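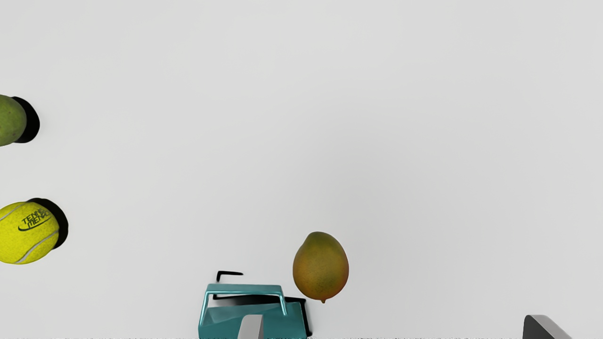
When does the bus line between Oravec and Brusberg open again?
The line opens again in April, with the first bus leaving Oravec early in the morning.

The road through Pruritska was closed for repair during the winter, and passengers had to change in Arkoria. The new timetable has 124 trips per week. A single ticket stays at 2 euros, and children travel for half of this price. Printed timetables are available at the station in Brusberg.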